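Bring back the paper manual

I bought a dehumidifier from Braltus in August, and what came in the box was the machine, a plug, a square of cardboard with a code printed on it and a bag of silica gel. There was no manual. The code was meant to be scanned with a phone, and the phone then asked me to install an app, and the app asked for my email address and permission to know where I was. Where I was, as it happens, was in a damp cellar with no signal.

I went upstairs, installed the app, made up a password and found the manual. It was 77 pages long, in one file, and the English part began near the end. I wanted to know how to empty the tank without spilling it. That took up 2 lines.

This is now the normal way to buy things. The lamp I bought from Muvetti came the same way, and so did a bread maker. I think it is a bad habit and that makers should be made to stop it.

The usual argument for dropping the printed manual is paper. Paper costs trees, ink and lorry space, and most people throw the booklet in a drawer. All of that is true. But the drawer is the point. A booklet in a drawer is still there after ten years, when the thing begins to make a noise. It doesn't need charging. You can hand it to whoever is house-sitting, or leave it behind with the boiler when you move. My mother's sewing machine is older than I am and its booklet is still in the lid, with her pencil marks next to the tension settings.

A web page has no such life. My cooker was made by Katsaros. Four years ago they rebuilt their website, and the page for my model went with the old one. I wrote to them and was told that the model was no longer supported. I hadn't asked for support. I had asked how to get the inner glass out of the oven door so that I could clean it. In the end I found a scan on a site covered in adverts for slimming tea, put up by some stranger who had kept the booklet and taken the trouble. I am grateful to that person, but a company shouldn't be leaning on them.

There is also the matter of what is in the manual. When it had to be printed, somebody had to decide what mattered, and every page had to earn its place. Now there is no limit, so everything goes in. The warnings alone in my dehumidifier file run on and on, and I doubt anyone has read them all, including the person who put them there. A short booklet shows some care. Somebody has thought about a person kneeling on the floor with a screwdriver, trying to work out which way up a part goes.

I don't want to be unfair. Videos are good for some jobs. If I am changing a tap washer I would like to watch another person do it first. Large print on a screen helps people whose eyes are poor, and a file can be searched. I would keep all of it. I only want the sheet of paper as well, and for most household goods one folded sheet would do: how to set it up, how to clean it, how to take off the parts that come off, and what to do when it stops. Mevby still put 3 sheets in with their shelving, and the drawings are clear enough that I have never needed the words.

It would cost pennies. If it had to be written into law, that would be fine by me – we already have rules for what goes on the label of a jar of jam. And if a company is sure that its customers don't want paper, it could at least ask them at the till.

Large panels and trays are where I most miss a decent drawing.

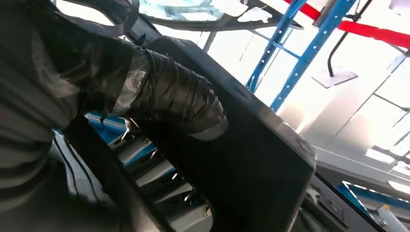
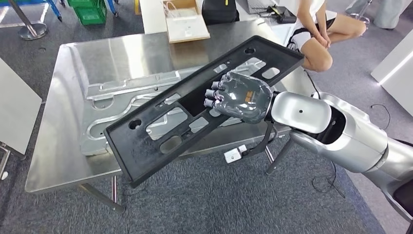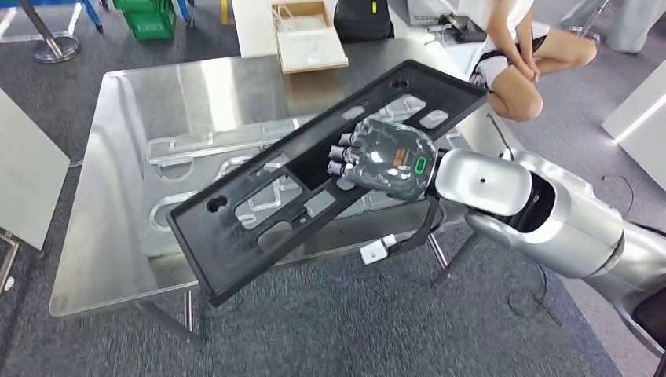

A reader who saw an earlier version of this wrote to say that the paper sheet would be lost within a week in any house with children, and that she tapes hers to the back of the appliance before it is even plugged in. She has done so with her fridge and her washing machine, and she says the tape lasts longer than the guarantee. I have since taped my 2 lines about the tank to the side of the dehumidifier, written out by hand.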